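Gesen tabletop simulator, first month with the Vidthorpe kit

Last updated: February

skurnden_lab wrote:
I bought the license for the Gesen simulator together with the Vidthorpe scene kit, and I want to share my impressions after one month, because before buying I could not find many opinions. English is not my first language, so please be patient with me.

My work is to prepare practice tasks for a two-arm station. Before, I made all scenes by hand, and one scene took me half of a day. With the kit I choose a table, some furniture and a group of objects, and the program places them for me. Installation took 90 minutes on my computer, mostly download. The manual is short but correct. I found only 2 mistakes in it, both in the chapter about cameras.

What I like: the drawers open and close as they should, and the objects have a reasonable size compared to each other. What I like less: the random placement loves to push things to one side of the table. I attach one view from the top camera, from the drawer task I am preparing now.

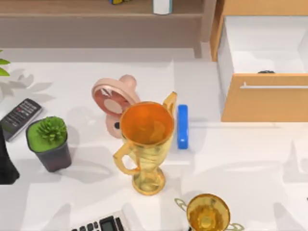 Top camera, drawer task, default light.

You see what I mean. The left half and the center are crowded, and under the cabinet there is a lot of free table. For a drawer task this is maybe good, as the arms have room to come in. But I would like to decide it myself.

pallet_jack79 wrote:
Thanks for the write-up. I tried the trial version and I don't agree about the placement. There is a spread setting in the scene file, and after I raised it my objects went over the whole table. Did you leave it on default?

My complaint is the shadows. From directly above they run into each other, and my detection model took the shadow of a plant for an object more than once. In your picture the leaves on the left do the same thing on the white top.

skurnden_lab wrote:
I left it on default, yes. I did not know about this setting, it is not in the chapter where I looked. I will try it tonight, thank you.

About the shadows I see it differently. In a real room we also have shadows, and if the model is confused by them in simulation then I prefer to learn it now -- before the real arms are moving.

moth_and_gear wrote:
I have to side with pallet_jack79 here. A real room has several lamps and some light from the walls, so the shadows are weaker. You can add a second light in Gesen, but then rendering gets slow.

Also, what is your experience with the shiny objects? The big trophy looks partly see-through to me. I would not trust any depth result on it without a test. I use Sekiguchi for this kind of thing. The furniture is ugly and there are fewer objects, but I can change every material by myself.

skurnden_lab wrote:
For the trophy you are right, the gold body looks a little translucent, and I don't know how to make it fully solid. I wrote to support with this question. They answered my first ticket in 4 days, so I will wait. Grasping it by the handles is a different problem and I did not begin with it yet.

I looked at Sekiguchi too. For me the missing drawers were the reason to say no.

moth_and_gear wrote:
It has drawers now, they came with the last update. You need to turn on the furniture pack.

pallet_jack79 wrote:
One more thing for people who read this before buying: check how many objects stay partly outside the camera view. In the picture above the calculator and the smaller trophy are both cut at the bottom. For training this can be useful, but if you need complete objects you must make the placement area smaller, and then you get more overlap, like the fan behind the trophy. I did not find a good value for both.

skurnden_lab wrote:
I did not find it also. For now I move the camera a bit higher and accept that the small things have fewer pixels. If support tells me something about the material, I will write it in this thread.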